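Home | News | Technology | Business | Events | Contact

Virora suspends kitchen robot trials after gripper fault

Friday, 4.30pm
By Jade Pickering

Virora has suspended trials of its kitchen assistance software at the Bramwell test site after a fault caused a robotic arm to close its gripper with more force than the operator had set.

No one was injured. The company confirmed that a drinking glass was broken and that fragments fell on to a preparation surface, where food for a staff demonstration was due to be handled later in the day. The food was thrown away and the area was closed for cleaning.

The decision affects all work with physical arms at Bramwell. Trials carried out wholly in simulation will continue, and the company has moved most of its engineering staff to that work while the cause of the fault is examined.

According to a notice sent to partner organisations, the arm had been instructed to pick up the glass and place it in a drying rack. The gripper closed at the correct point but did not stop when contact was made. The operator pressed the emergency stop and the arm came to rest as intended.

Virora's first review found that the force limit for fragile items had not been passed to the arm following a software update installed in May. The limit was present in the task file and appeared correctly on the operator's screen. The arm, however, was still working to a general setting meant for pans, tins and other sturdy goods.

Tsion Mamo, head of safety at Virora, said the gap between the two values should have been detected before any trial was allowed to begin.

"The operator was looking at a screen which gave the right figure, and had no means of knowing that the arm was using a different one," she said. "That is a serious failing in our checks. The operator followed the procedure correctly and stopped the arm promptly."

The company has since examined the records of 283 trials carried out at Bramwell after the update. In 30 of them the wrong force setting had been in use. Most of those involved sturdy objects and ended without any visible damage, although two earlier reports of chipped crockery are now being looked at again. Both had been put down at the time to ordinary handling.

Engineers are also examining whether the arm's difficulty in locating clear objects played a part. Glass is a known problem for camera-based systems, as it reflects little of its own outline and takes on the colour of whatever lies behind it. Virora said the position of the broken glass had been judged correctly in this case, but that it wished to rule out any connection before trials resumed.

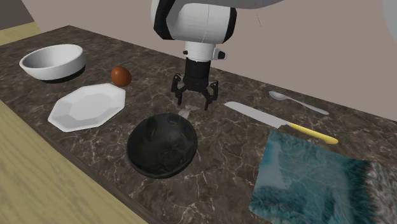

A simulated worktop with a robotic arm above it. A small transparent object lies beneath the open gripper, near the black bowl.

A programme of around 2,000 simulated runs has been drawn up to test the corrected software. The runs will vary the type of object, the lighting and the position of items on the worktop, and will include a number in which the force limit is removed on purpose. The arm is expected to refuse the task in every such case.

Ms Mamo said simulation could show whether the setting was being passed on properly, but could not settle every question about breakage. "A simulated glass will behave as we have told it to behave," she said. "We will need to return to real objects under close supervision, and we shall not do so until the earlier stages are complete."

The gripper controller used at Bramwell is supplied by Skurent. In a written statement, the supplier said the unit had worked as designed and had applied the last valid setting it had received. It accepted that the controller gave no warning when an expected value was missing, and said that a change to the firmware was being prepared. The new version will hold the gripper open and display a message if no limit has been supplied for the task.

Skurent has written to its other customers advising them to confirm force settings at the controller itself — and not through third-party software alone — until the new version is available.

Flellum, which runs a supported housing scheme and had been due to receive a first arm for its shared kitchen this summer, said the installation had been put back. A spokesperson said residents had been informed and that the organisation would ask to see the full findings before agreeing a new date.

Several new measures will apply when work at Bramwell resumes. Force settings will be read back from the arm before each trial and compared with the task file. Glass and ceramic items will be handled behind a screen, and no food intended for eating will be kept in the same room. Breakages of any kind will be reported to the safety team on the day they occur, including those thought to be minor.

Virora said the internal inquiry would be led by a member of staff from outside the robotics group, and that a summary would be sent to partners on completion. No date has been set for the return of the physical trials.

Shares: 510 | Comments: 12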